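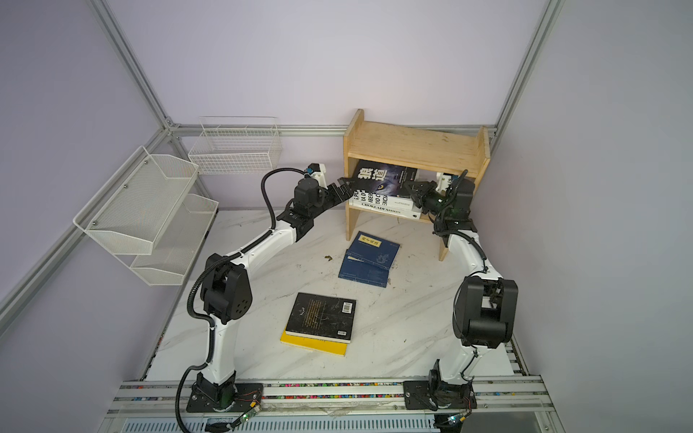
Two robot arms at a small wooden bookshelf, with books on the lower shelf.

Club > Meetings > Minutes > August

Vusham Screen Club
Minutes of the monthly meeting, Fri 26 August, upstairs at Sandberg

Present: Helge Løken (chair), Elsa Nyberg, Oda Westerberg, Torunn Sjögren, Tyra Haugen (minutes)

Apologies: none, a full house, lovely to see.

Minutes of the July meeting
Agreed, with one correction. Oda did not say she "disliked" the second series of Gakier. She said she disliked the last episode of it, and would like everyone to know that she has watched the rest of it twice. Corrected, and Helge has signed the copy.

Matters arising
Torunn has got the subtitles working on the projector laptop! It was a setting in the player and the laptop was fine all along. White text with a dark edge, readable from the back row, tested during the short film before the meeting. Warm applause.

The spare speaker lead is still missing. Elsa thinks it went home with somebody after the July screening. Please look in your bags.

Gakier, series three
The main business of the evening, and we could happily have spent all night on it. The trailer went up on Randix this week and Helge played it for us, and then played it again with the sound up because Elsa had been pouring the coffee. General delight. The lighthouse is back, the sister is back, and there is a shot of the ferry coming in through fog that made Torunn say "oh" out loud. Oda pointed out that the voice at the end is not the one we are being led to think it is, and asked for her theory to be minuted so that she can refer to it later. Minuted: she thinks it is the harbour master.

Helge explained how the release will work. Randix is putting up the opening two episodes together and then going weekly after that. Everyone was pleased about the weekly part. Last time the whole series arrived in one go, half of us had finished it by the Sunday and the other half had to leave the room whenever it came up. Tyra said the best thing about the first series was the week of arguing between episodes, and there was a lot of nodding.

Agreed: we will hold an opening night for the double bill, then meet each week for as long as the series runs. The big screen for the opening night, the smaller room for the weekly ones, with the chairs in a half circle so we can talk afterwards. Phones away during the episode. No reading ahead from the recaps, Helge.

Permission
Elsa has written to Randix asking whether a club like ours can show the episodes to members in a hired room, and under what terms. She had a friendly reply from someone who clearly likes the programme, but not yet a yes. Her letter gave the membership as 111, the figure on the list after the summer sign-ups. We won't advertise the opening night outside the club until the answer is in writing. If it is a no, Torunn suggested we all watch at home on the night and meet at Sandberg straight afterwards to talk, and everyone rather liked that idea too, so there will be an evening either way.

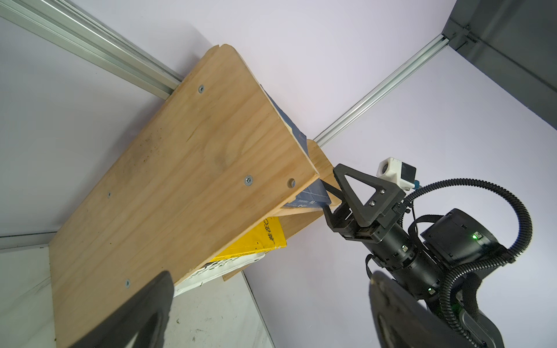
Tyra asked whether the same letter could cover the documentary on the making of series one, which is on Randix as well and which hardly any of us have seen. Elsa will ask. Oda has seen it and says the part about building the harbour set is worth the whole hour, especially the woman who paints the rust.

The autumn programme
Besides Gakier we still want a proper film each month, and the suggestions box was fuller than it has been for ages. Thank you to everyone who put a slip in. Helge read them all out. A good many asked for older films, several asked for comedies, and one simply said "something with trains", which got the biggest cheer of the evening.

After a long and very enjoyable discussion the following was settled:
- The first film of the autumn will be a comedy, to be picked by Oda and Torunn together.
- The next will be the train film. Members to send in titles, and Helge will draw up a shortlist.
- The winter one is left open for now. Elsa would love a silent film with live piano and knows a player who might be willing. She will find out what he would charge before we get too excited. (We are already too excited.)

Torunn asked that we keep running times in mind. The last bus leaves before the end of anything very long, and people were creeping out during the final scene in July. Agreed that long films will start earlier, and that the start time goes at the top of every notice in large letters.

The trailer page
Tyra reported on the page where we collect new trailers and write a few lines about each. It has now been read more than 2000 times, which astonished the person who writes most of it. The most popular piece by a long way was Oda's, on why she will watch anything set on a boat. More writers wanted, please! A few sentences is plenty. Say what it is, where it can be watched, and whether you're looking forward to it. Helge offered to do one on the new science fiction serial and was held to it on the spot.

There was some talk of giving trailers marks out of 10. Elsa was for it, Torunn firmly against, on the grounds that a trailer can be marvellous and the film a dud. Left as it is, words only.

Any other business
Oda has a box of old film magazines to give away, some with the posters still inside. They will be by the door at the next screening.

Elsa asked if the interval could be a bit longer. Agreed, on condition that people come back when the lights go down.

Actions
Elsa: chase Randix for a written answer, ask about the documentary, speak to the piano player.
Helge: train film shortlist, science fiction piece for the page.
Oda and Torunn: choose the comedy.
Tyra: notices with the start time at the top, reminder about the speaker lead.
Everyone: check your bags.

The meeting closed and most of us stayed to watch the trailer once more. Oda still says harbour master.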